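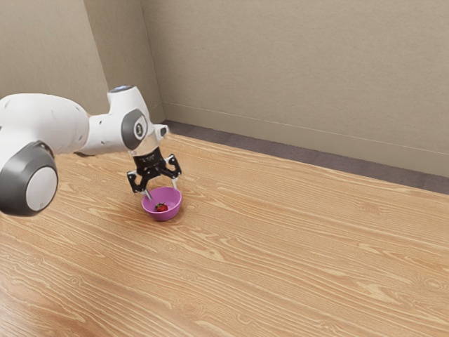

Fresa en cuenco, sobre mesa de madera clara. Render.

Llevo varias temporadas anotando cómo suenan las salas pequeñas cuando se llenan, y la sesión de enero en el Hirnden me ha dado material para corregir un par de cosas que escribí aquí en otoño.

El Hirnden tiene licencia para 174 personas. La cabina está en el lado corto, a ras de suelo, y el techo es bajo, de hormigón visto. Con la sala vacía, la reverberación en graves es larga y el bombo se emborrona a partir de la tercera fila de columnas. A las dos de la madrugada, con el aforo completo, los medios y agudos quedan absorbidos por la gente, pero por debajo de 100 Hz apenas cambia nada. En otoño atribuí el problema a los subgraves. Me equivoqué: los cajones estaban bien y lo que fallaba era su colocación.

Para esta sesión los habían juntado en el centro, bajo la cabina, en lugar de repartirlos en las esquinas. La cancelación que había junto a la barra ha desaparecido casi por completo. Queda un refuerzo molesto al lado del guardarropa, aunque ahí no baila mucha gente.

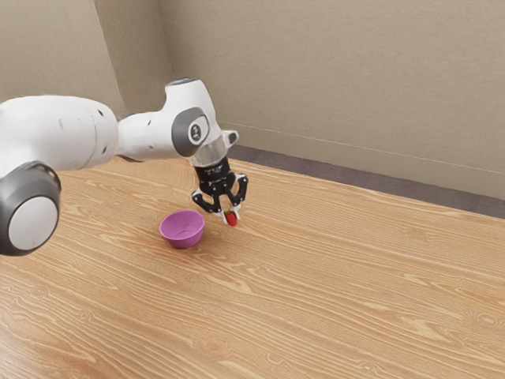 El cartel lo abría Weltus, con dos horas de house lento y mezclas muy largas. Usa poco el ecualizador y deja que los temas se pisen en la zona de los 2000 Hz, cosa que en un equipo más duro resultaría fatigosa. Después vino Pitkänen, en directo, con caja de ritmos y un sintetizador. Entró 29 minutos tarde por un zumbido de masa en la línea izquierda — se resolvió con una caja de inyección aislada — y recortó el tramo final. El nivel medio subió unos decibelios de golpe y el limitador trabajó más de lo deseable durante toda la primera parte.

Cerró Sukov, solo con vinilo. Los platos iban sobre losas con apoyos de goma y no hubo acople en ningún momento, ni siquiera con el bajo abierto. Lo mejor de la noche fue su última media hora, casi sin voces.
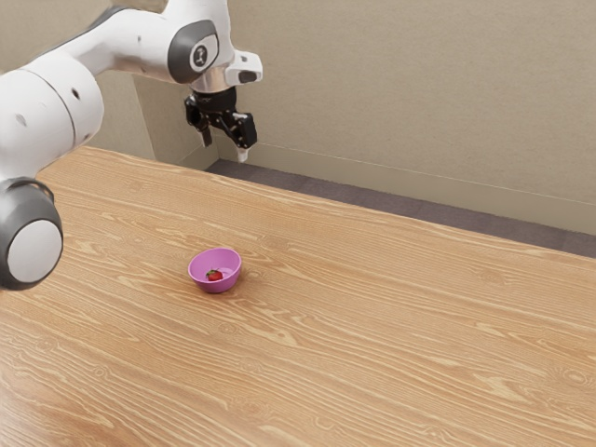 El mismo cuenco, con el brazo por encima.

Pendiente para la próxima visita: medir desde el altillo, que estaba cerrado, y comprobar si el refuerzo del guardarropa se mantiene con la puerta abierta. La entrada anticipada costaba menos que en taquilla y la consumición iba aparte. El agua del grifo la sirven sin discutir, pero hay que pedirla en la barra del fondo.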